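3.2 Entries and judging

The competition was open to students in their last two years of high school who lived within the lending area of the sponsoring bank. Each entrant turned in a written plan of no more than 1550 words and a one-page budget. The bank received 119 plans in the first round. Two loan officers and a retired shop owner read every plan and scored it on market, cost and the entrant's own part in the work. Where two scores differed by more than 5 points, the plan was read again by Stijn Dijkstra, who had no other role in the contest.

Four finalists were invited to speak in July. They presented under the business names they had chosen: Tretia, Grastska, Cadwaladr and Plaso. Tretia and Plaso already had paying customers at that point. Cadwaladr had a signed lease but no sales, and Grastska was still at the planning stage.

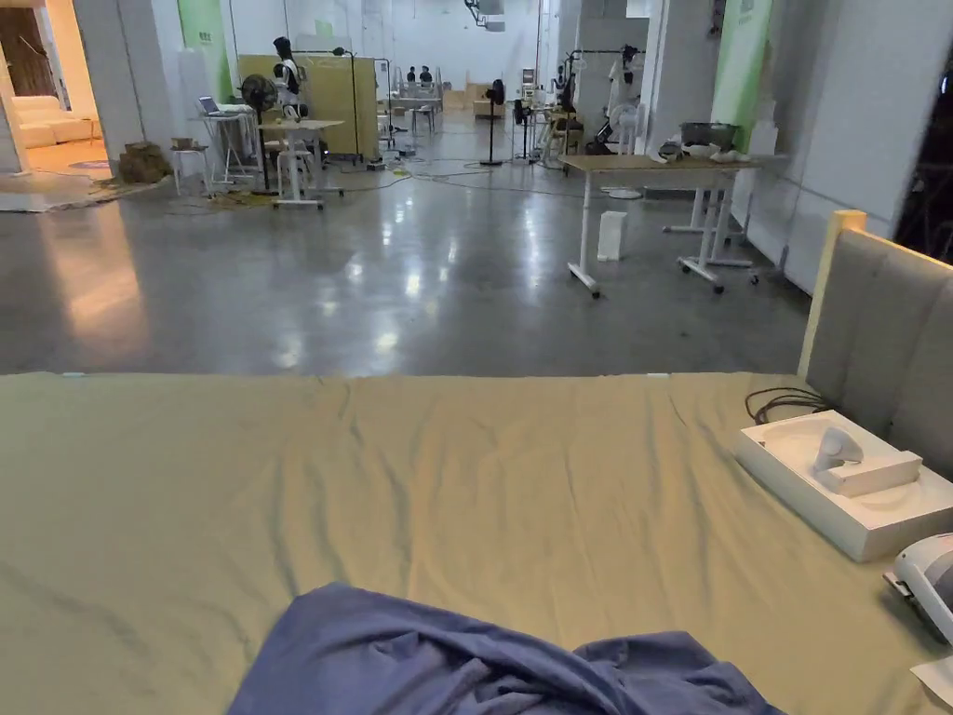
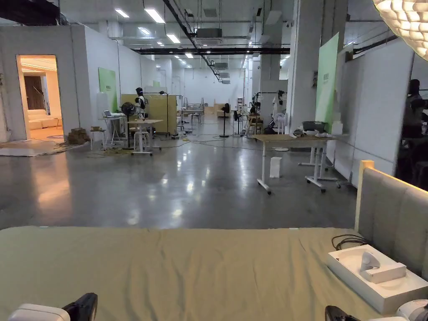

Figure 4. Fabric-covered surface with a white tray and a grey padded panel, in two views. Both views also take in the hall.

Each finalist spoke for ten minutes and then took questions from the panel. We coded the questions by topic from our notes. Most dealt with money, mainly how the first year would be paid for and what would happen if a large customer left. Questions about the product itself were fewer and came early in each session. The panel asked the two businesses with customers for more detail on pricing, and asked the other two how they had arrived at their sales estimates.

The first-round scores did not predict the final order. Grastska entered the final with the highest written score and placed third. Plaso, which had the lowest written score of the finalists, won. In interviews afterward, two panel members said that Plaso's budget had been easier to follow when it was explained aloud. We return to this point in Section 5, where the written and spoken rounds are compared by criterion.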